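Torkavent Club Handbook
Section 4: Setting up for the box task

Read this section before your first session at the bench, and again before your second, when you will have forgotten it. It covers everything from switching on to the first recorded attempt. Calibration is in Section 3. If you skipped Section 3, the arms will let you know.

Before you start

You need two people. One drives, one stands by the stop button. The stop button person does not hold a drink, a phone or an opinion about the driving. Swap over after every 7 attempts or when the driver begins to sigh, whichever comes first.

Long hair tied back, lanyards off, sleeves rolled up. School ties go inside the shirt or, better, in a bag.

CAUTION: Do not reach between the arms while the motors are live. They are slow right up to the moment when they aren't. Press stop, wait for the lamp to change, then reach.

Clearing and laying out the bench

1. Take everything off the tabletop that belongs to the soldering group. Put it on their shelf. Do not put it on the floor beside their shelf, however strong the temptation.

2. Put the kit for the task in a row along the far side. Tape, scissors and spare boxes live there for the whole session so that you are not hunting for them with the motors on. Keep the row well out of elbow range. Robot elbows, we mean, though yours count too.

3. Check the cables. Each arm has a loop of black cable running back from the wrist, and the loop needs enough slack for a full bend. If it is pulled tight when the arm is tucked in, it will be a good deal tighter when the arm is stretched out. Slacken it at the clip and try again.

NOTE: A cable loop standing up above the arm looks untidy and is correct. Please stop taping them down. Reiko Oshima spent most of October peeling tape off the left forearm and has asked us to mention it.

Starting up

4. Switch on at the wall, then at the base, in that order. Wait for both arms to finish their wake-up stretch before touching the keyboard.

5. Open Flukeo on the bench laptop and choose Two Arms. If it offers you One Arm only, a plug has come out. It is nearly always the right-hand one, and it has nearly always been kicked.

6. Load the task file called lidlift. There is also one called lidlift_final and one called lidlift_final_really. Leave those alone. They belong to last year's team and neither of them works.

7. Set the speed to 37 per cent. You may feel that you are ready for more. Everybody does — see the repairs log.

Positioning the box

8. Place the phone box in the middle of the table, where both grippers can get at it without leaning. Start with the lid closed and press Begin.

9. Bring both grippers in together. The job is to get the lid up on one side and keep the tray with the phone in it still on the other. Squeeze only as hard as you need to. A box with dented sides goes in the recycling and comes out of the team's budget, which is smaller than you imagine.

10. Stop with the lid upright and hold it there. The left gripper stays against the lid, the right one keeps hold of its own side, and the orange phone lies in the tray with its camera lenses facing up.
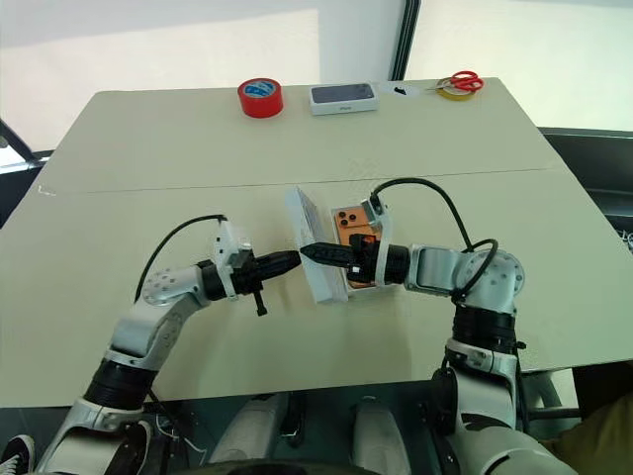
11. Hold for a slow count of four, then press Save. If the phone slides, tips or leaves the building, press Discard and start again from step 8.

12. Write the attempt in the paper log. Yes, paper. The laptop has lost the log twice, and the exercise book has yet to need an update.

If something goes wrong

Error 407 on the screen: one arm has asked for something the other arm won't give. Press stop, move both back to the rest position by hand and press Begin again. If it comes back, fetch whoever is running the session.

The fingertips keep touching: the box is too near one side. Move it a thumb's width and retry. Moving the arms' settings instead is a popular idea and takes the rest of the evening to undo.

One gripper opens without being told: stop at once and switch off at the base. Do not film it first.

Shutting down

13. Park both arms, then switch off at the base and at the wall. Parking them afterwards is a workout, and bad for the joints.

14. Put the phone back in the locked drawer and sign the sheet. Return the scissors to the Vallora cupboard in Room 4.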